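About Larkgate

Larkgate looks after small robot arms for people who own one or two of them and have no maintenance department. We set up new cells, take over old ones, and repair what wears out. Beat Ruchti and Kalliopi Angelovski started the company in a rented unit in Widach, and we still work from the same building. There are 19 of us now.

How we set up a cell

Every arm gets its own table and its own aluminum frame. We cover the table with brown paper and lay out a grid on it in blue tape. Paper is cheap, it shows marks, and it can be changed over a lunch break. The grid gives us fixed places to put a test object while we check that the arm goes where it is told. 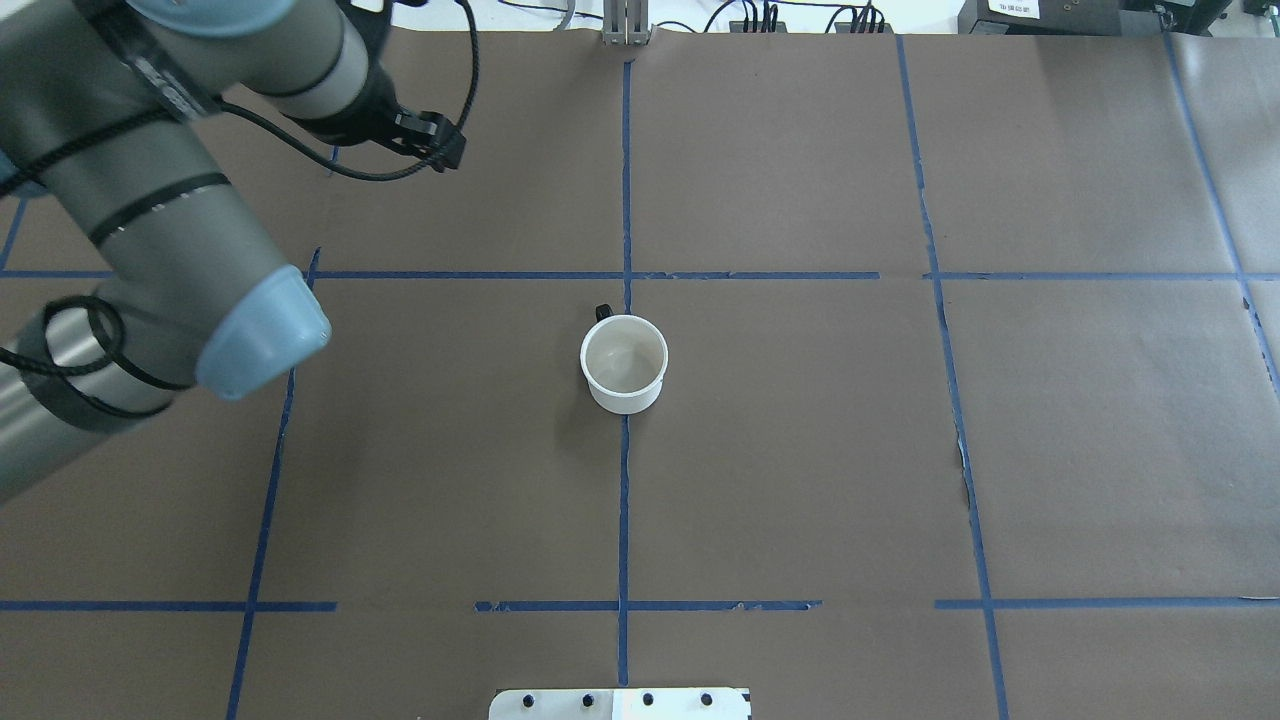 We check reach first, then the gripper, then the cables. Cables get the most attention. A loop that is too short pulls at the wrist, and one that is too long catches on the elbow. Kumudini Howlader wrote our cable sheet, and a copy goes to the customer with every cell we hand over.

The tape does not last. It frays and lifts at the ends, and we lay it again when it starts to move the test object. The paper is replaced after 400 cycles, or sooner if it tears.

Service and repair

A cell under contract gets a full check every 2,000 hours of running time. We go over the joint caps, the gripper fingers, the emergency stops on the pendants and all connectors down to floor level. Repairs are done on site where we can manage it - a joint that has to be opened comes back to Widach. 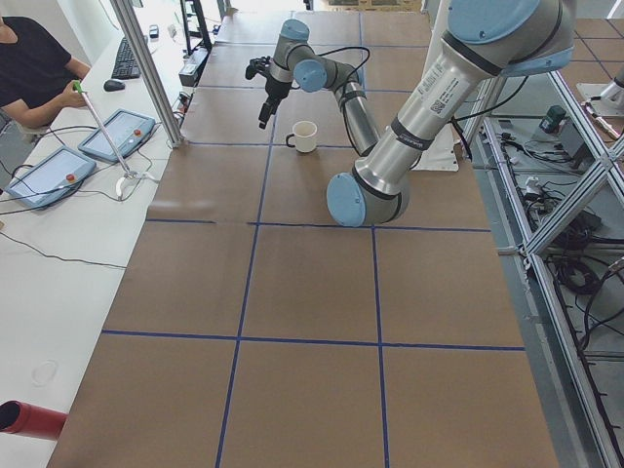
Pallavi Sengar wrote to us in January that the visit itself had been quick, but what she kept using was the cable sheet, and that she would have liked a second page on re-teaching positions after a gripper change. We have added that page.

Getting in touch

Roswitha Koller plans the service visits and answers the phone from 8 a.m. Please have the arm's serial number and its running hours ready when you call.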